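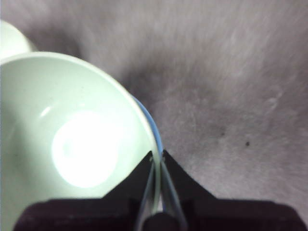 Shellac for the Staltton cabinet, second week. The left door is still not right and I want to write down the reasons before I forget them. From the front it looks finished, but when I stand at the side with the window behind the door, I see small waves following the grain, and the light breaks into many pieces on them. For comparison I think of a glazed surface, like the inside of the pale green bowl, where the light gives one bright white spot, almost round, and a thin small streak higher on the wall. The door gives me a grey patch with a soft border. So the film is too thin over the pores, or it has sunk since I rubbed it last, and I think it is the second.

December 10, 2023
Do-yoon Baek
Search this notebook Go

The mixture

I made the new batch on the day after the old one was finished. 292 g of blond flakes from Harwood in 1,000 ml of alcohol, in the wide jar, turned by hand whenever I passed the bench. The flakes at the bottom made a lump again. Next time I will lay the jar on its side for the first hour. After it had stood I poured off the clear part through cotton cloth and left the cloudy part behind. The clear part weighed 924 g. The cloudy rest is in the small jar with the black lid. It is good enough for sealing drawer sides, so please do not throw it away.

The colour is a little warmer than the old batch. On maple I would worry, but on this walnut I do not see it. I put both side by side on an offcut and the offcut is on the shelf above the vice, with pencil marks on the back. Old batch is on the end with the knot.

What I did on the left door

I cut the film back with worn grey paper and a little oil, with the cork block. I went very lightly at the edges, where last month I went through to the wood on the plinth and had to colour it in. Then I cleaned with a cloth that was almost dry. Patwary says I use too much oil at this stage and he is correct, I could see it come up later as a bloom under the pad.

Then pumice. I used less than before, only what stays on the pad when it is shaken, with thin shellac and straight alcohol in turns. The pores in the lower half closed quite well. In the upper half there is a piece with wild grain near the hinge, and there they stayed open. I worked there in small circles until the pad began to pull, then I stopped. It is difficult for me to stop at that moment. My hand wants to do one more pass and this one more pass is always the one which tears the surface.

After resting it overnight, I did two sessions of bodying. In the morning the pad was too wet. There are some short ridges next to the lock where I came down on the surface without moving sideways first. In the afternoon I made a new pad, with a smaller wool core and a tighter face, and pressed it on paper until it left only a damp shadow. With this one the film went on evenly and the trail behind the pad disappeared quickly, as it should.

The right door

I did not touch it. It has been hard since May and it is the best surface on the whole cabinet. I want to keep it as the reference. If somebody needs to move it, please hold it by the back rails and put the blanket under it, not the bubble plastic. The plastic printed its pattern on the Hulinport table top and it took me a long time to rub it out.

About sinking

I read my old pages again and I see the same thing each time. I am pleased in the evening, I write "nearly there", and some days later I write that the pores are showing. The film loses its alcohol slowly and goes down into every hollow. In the cold part of the year it is slower still, and the back room is not warm at night. I do not think that more work in one day can help with this. The plan is to do short sessions with longer rests, and to look at the door only after the rest.

Also I should look at it always from the same place. Now I have put a piece of tape on the floor by the window. Stand with your toes on the tape and bend the knees until the top rail of the door meets the window sill. From there the waves are easy to see, if there are any.

Small things

The oil bottle drips, so the label has become unreadable. It is the mineral oil and I will write a new label.

Used pads: the two good ones are in the tin with a few drops of alcohol. The rags with linseed oil go flat outside on the rail, as usual, never in the bin.

The lock on the left door is out and lies in the envelope with its screws. One screw has a damaged slot. I would prefer to keep it and clean up the slot with a fine file, the owner asked for as much of the old metalwork as possible.

I still owe Harwood an answer about the darker flakes. I would like to try a small bag for the chair backs, but not on this job.

Next

Leave the left door standing until the end of the week. Then level the ridges by the lock, one thin session with the tight pad, and rest again. Spiriting off only when the surface stays flat after a rest. Ask Patwary to look at the hinge corner with me before I do anything more to it.

Contact the workshop | © 2023 Workshop notebook | Back to top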